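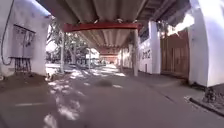 I have spent most of October walking very slowly behind a robot, and I'd like to tell you about it, as I've been unbearable at dinner and my friends have asked me to put it somewhere they can read in their own time.

The project is called Tellar. There are a handful of us, and what we're trying to do is easy to say: teach a small wheeled robot to get along a covered walkway the way a sensible person would. We don't write it a list of rules. One of us takes the controller and drives, the robot records what its cameras saw and what our thumbs did, and later a program has a go at learning the connection between the two. Drive well and it picks up good habits. Drive like me in my first week and it learns to wobble!

Samira Sleiman taught me to drive it. She has lovely steady hands and a rule about looking where the robot is going to be, never at the robot. I found this maddening at first (it's RIGHT THERE, how can I not look at it?) but she's correct. If you stare at the thing you correct every tiny drift, and every tiny correction goes into the recording. Look further down the path and your thumbs settle. I'm told it's the same with riding a bike, though I fell off those too.

What surprised me most is how much a walkway has going on. I'd have said it was a straight line with a roof. Then you try to show a machine how to do it, and you notice that the sun comes in from the open side and throws bright patches all over the ground. To a camera, a hard edge of light on tarmac can look an awful lot like a step. My instinct was to steer round the patches - I don't know why, I wouldn't do it on foot - and Imad Dabbas spotted it at once when he played my runs back. There I was, weaving politely around sunshine. We threw those away and I did them again, straight through the lot.

Kerbs are the opposite. Those really do matter, and you want to keep a nice even gap from them. Blažena Kratochvíl had us do a set of what she calls rescue runs, where you start the robot pointing somewhere silly, off towards the kerb or a pillar, and then bring it calmly back to the middle. I love these. If it only ever sees perfect driving, it has no idea what to do the first time it ends up slightly wrong, and then slightly wrong turns into very wrong. So you show it how to recover, over and over, and you start recording only once it's already pointing the wrong way, so it doesn't learn the silly bit as well. I forgot that part twice.
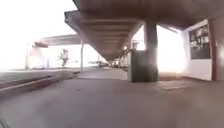 How many runs does it take before the robot can manage by itself?

Far more than I expected: we have 2683 in the set so far, and the first version that could hold a line without anyone's thumb on the stick was trained on 2000. Most of them are short. A good many are dull, too, and the dull ones are useful, so we keep them.

That first version was named Kioko, the one after it is Rolletti, and I'm far fonder of Rolletti than is reasonable. Kioko would set off beautifully and then hesitate whenever the light changed, a little stop and start, like someone patting their pockets for keys. Mireille Zein went back through the runs and found that three of us had been easing off the speed whenever we came out of deep shade, without ever mentioning it to each other. The robot had simply copied our manners. We recorded a new batch at a steady pace, early and late in the day as well as at noon, and the hesitation mostly went.

Mostly! Rolletti still doesn't care for pillars with glare beside them. It gives them a very wide berth, wider than any of us ever drove, and we haven't worked out where that comes from. Imad thinks it's the camera exposure. Samira thinks we have too few runs passing on the near side. I've been given the job of driving more of them, which suits me fine.

A few notes for anyone starting out. Charge both controllers the night before. Agree on a speed and write it down. Say out loud when you've made a mistake, and mark the run there and then, as you will not remember which it was by teatime. And swap drivers before you're tired, because the tired runs are easy to pick out afterwards and you'll only end up deleting them.

Next up is a trip to Tostlow, where Noura Kassab has found us a second walkway to try. Rolletti has never been anywhere else, and I'm as nervous as a parent at the school gate. I'll write up how it goes once I've got the sand out of my shoes.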